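Offshore Operations 2: Course Handout
Unit 4. Cable and Pipeline Burial
02/04/2018

Read this before the tank session. The calculation sheet is handed out separately.

4.1 Why lines are buried

A cable or pipe left on the seabed can be hit by anchors and fishing gear. It can also move under currents and wear through its coating. Burial depth is set by the soil and by the traffic overhead. In soft clay an anchor sinks further, so the line has to go deeper than it would in dense sand.

4.2 Trenching tools

Jetting tools push water through nozzles on two swords, one on each side of the line. The soil turns fluid and the line sinks into it. Jetting suits sand and soft clay. Mechanical cutters use a chain or wheel and are chosen for stiff clay and weak rock. Plows are towed and need a vessel with enough bollard pull.

For the Maltero field exercise we assume a jetting vehicle working in 200 m of water with a 33 mm cable. Write down the assumed soil strength before you start. Most lost marks last July came from leaving it out.

4.3 Thrusters and pump motors

Many electric work vehicles use brushless motors. The windings sit in the stator, which stays still, and the magnets are on the rotor. In deep water the housing is often filled with oil and kept slightly above sea pressure by a compensator, so that a leaking seal lets oil out before it lets water in.
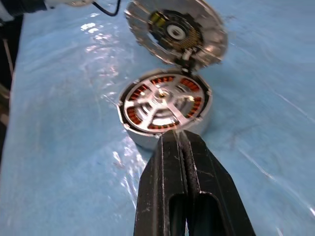

Fig. 1. Opened motor with copper-colored windings around the stator.

Insulation resistance is measured before every dive and entered in the vehicle log. A falling trend over several dives matters more than one low reading. Compare readings only at similar temperatures.

4.4 Tether and touchdown

During lay, a survey vehicle follows the touchdown point and reports its position to the lay vessel. The usual problems are poor visibility, tether drag and loss of the acoustic signal. In the Custa case the vehicle was held 10 m down-current of the cable and the tether length was limited to 600 m. Explain in your notes how each choice affects the pilot.

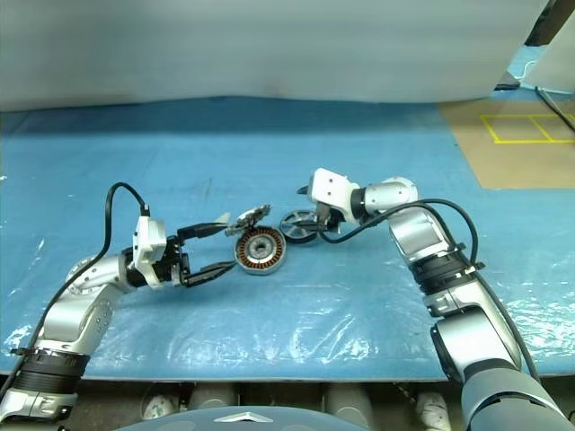

4.5 Work for next week

1. Sketch the trench cross-section for the Maltero exercise and mark depth of lowering and depth of cover. These are different quantities.
2. Read the Inthanon trenching report, sections 2 and 3 only.
3. List the soil data you would ask for before choosing between a jetting tool and a plow.

Bring the Zurneo soil chart to the tank session.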